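Bathroom and Washroom Cleaner – Part Time, Padley Guest Rooms

Location: Rurkton
Hours: mornings, 30 hours every 2 weeks
Start: August
Reports to: Vendula Sokol, housekeeping lead

Padley lets furnished rooms and small apartments in Rurkton to people who stay for a few weeks or months at a time. We are looking for a part-time cleaner to take over the bathrooms. Bedrooms, linens and kitchens are handled by other members of the team, so this job is mostly basins, tiles, mirrors, showers and floors.

What the work involves

You will start at 8:30 at the Dương Street office, pick up your keys and the room list, and work alone or in a pair depending on the day. A bathroom between guests gets a full clean. A bathroom with a guest still in the apartment gets a shorter one, and the list will say which.

In a full clean you will:

Scrub the basin, including around the drain and the overflow hole
Clean the faucet and remove water marks from the chrome
Brush the wall tiles behind and beside the basin, then rinse
Wash loose glass, such as shelves and panes, at the basin and dry it before it goes back
Wipe the mirror and the painted wall above the tiles
Check the sealant along the back of the basin and report gaps or mold
Rinse out your own brushes and cloths before moving on

Most of this is done by hand with a round bristle brush and cloths. We do not use steam machines or pressure sprayers indoors.

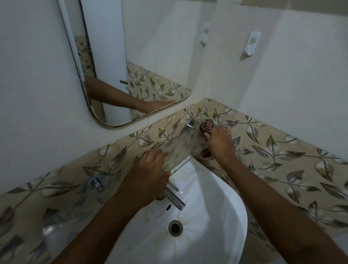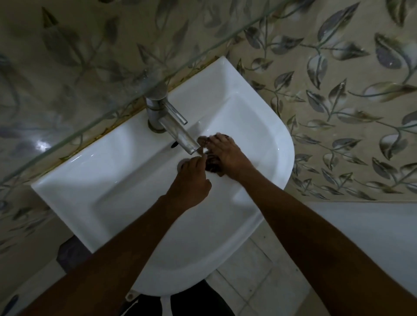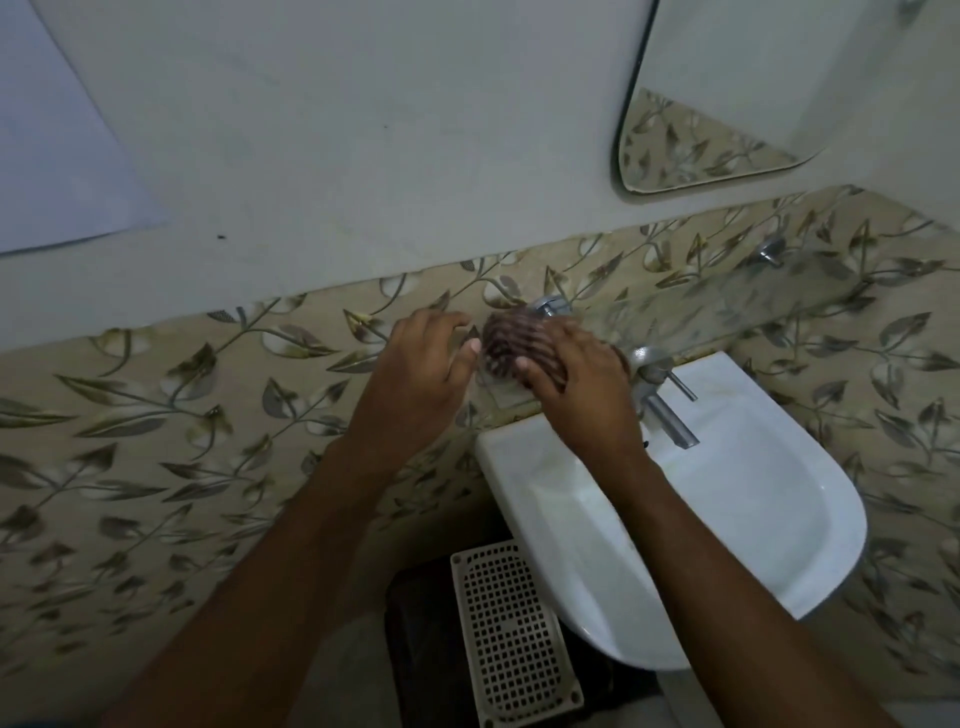 Work at the wash basin. Photos: Padley / Ubaldo Sala

Several of our bathrooms have patterned tile, and the pattern hides soap film very well. Please run a hand over the tiles when you think you are done. Metal scouring pads are not allowed on basins, faucets or tile. Stains around a drain get the mild paste first, left on for a while and then brushed. If a stain does not move, leave it and write it on the sheet – Thịnh Phí in maintenance will look at it.

What we are looking for

Some cleaning experience, paid or otherwise
Able to stand, bend and reach for most of a shift
Careful with glass
Able to read a short work list in English and write a note on it
Able to get to Rurkton by 8:30

A driver's license is useful but not required. If you have a skin condition or an allergy to cleaning products, tell us when you apply. Gloves are supplied but some people prefer to work without them for the rinsing, and that is up to you.

What we offer

Paid training for the first 2 weeks with Trinh Triệu
Brushes, cloths, gloves and all products
A $1000 bonus after the first full year
Paid travel time between buildings

There may be extra hours at our second building, Hanemau House, when guests change over. These are offered to current staff first and you can say no.

How to apply

Send a short note with your name, phone number and the mornings you can work to Tùng Lâm at the Dương Street office, or drop it in the mailbox by the front door. A resume is fine but not needed. We will call you to set up a visit, which includes a paid trial clean of one bathroom. Please bring closed shoes with a rubber sole.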